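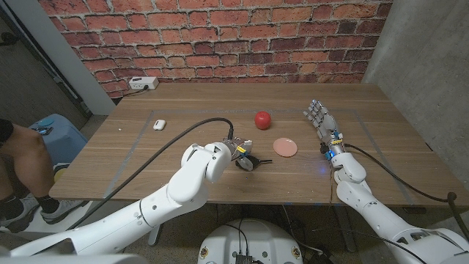
We moved online ordering at the restaurant from Fonau to Plekska in October. Notes for anyone weighing the same switch.

Setup took 19 days. Most of that was the menu. Modifiers didn't import, so Siu-ming Au typed in 347 of them by hand.
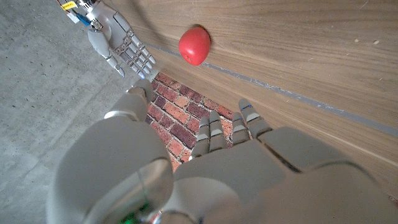
One tomato on the wood.

Fees: we paid Fonau $1427 a month. Plekska takes a cut per order and caps it. We stay under the old bill until we pass 3000 orders.

Kitchen tickets print with the pickup time at the top now. The line cooks asked for that two years ago.

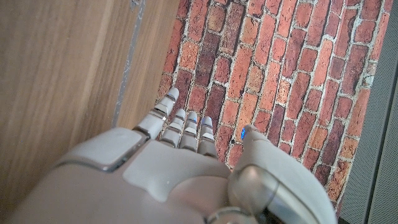
Refunds are still slow. You have to open each order, pick the item, then enter a manager code. Fonau did it in one tap.

Gift cards stayed with Hsiao for now. Will post again after the holidays.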